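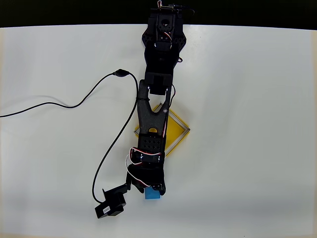
kikel_ani
Right, who else is fed up with white tables. We bought ours in February for the kitchen-diner and I'm already looking at paint. Every crumb, every tea ring, every biro line. Anything dark on it jumps out at you, like the black arm lying across the white top in my pic, you can't look at anything else. Kids do homework on it, we eat on it, I do the bills on it. Do I paint, oil cloth, or just sell it and get something brown??

Ralley77
Don't paint it. Painted table tops chip, end of. Sell.

k_kaijage
Disagree with Ralley. Painted ours 8 years ago, eggshell, 12 quid a tin, two coats, still fine. You have to sand first tho. And leave it a week before you put a hot plate anywhere near it. People don't wait and then they moan.

Ralley77
8 years and no chips? With kids?

k_kaijage
One chip. By the corner. My brother dropped a casserole.

szczepanska_rd
What's the top made of, ani? If it's laminate sanding won't do much, you need a proper primer. If it's real wood under there I'd strip it and see what you've got.

kikel_ani
No idea, label's long gone. Came from the Nurberg place on the ring road, flat packed. Feels a bit plasticky?

szczepanska_rd
Laminate then, probaby. Oil cloth. Wipes down, chuck it when it's manky.

Ralley77
Oil cloth smells. And it sticks to your arms in summer.

moth_and_rust
Am I the only one who likes white? Dark tables show dust far worse, had a black one for 10 months and was wiping it twice a day. At least with white you know where the mess is. Bicarb and a damp cloth for the tea rings, surgical spirit for biro.

kikel_ani
Surgical spirit, will try that tonight. Won't it take the shine off?

moth_and_rust
Try it underneath first. Mine was ok.

k_kaijage
Still say paint. Dark green.

kikel_ani
Dark green is tempting me now, thanks Kimutai. Will do the biro first and report back
Aniela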